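Prosley is moving its member forum to new software in May. I've been testing the beta for a couple of weeks, so a few notes.

Threads now load on one page. The old board split anything past 83 replies, and links to later pages broke all the time. Those links redirect properly now.

Search is better but slow. I looked for an old post by Silvan Gruber on billing and it came up second. On the current board I never found it at all.

Signatures are gone. Some people will be upset. I turned mine off years ago.

Private messages do not carry over. Shufen Ding confirmed this in the beta section. If you have anything you want to keep, export it before the switch — the button is under Account, then Data.

The mobile view still needs work. The reply box covers the last post, and quoting someone takes four taps where it used to take two. I reported both.

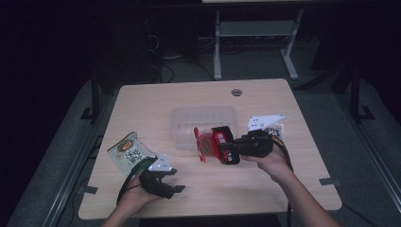 Attachments are the part I use most, so I tried those last. Upload is quick and the preview shows up before you post. Small print holds up too: on the snack bag at the left, the dark characters on the pale green and white wrapper should still be clear at full size. Thumbnails are another matter, they come out soft. I'll check again after the next beta update.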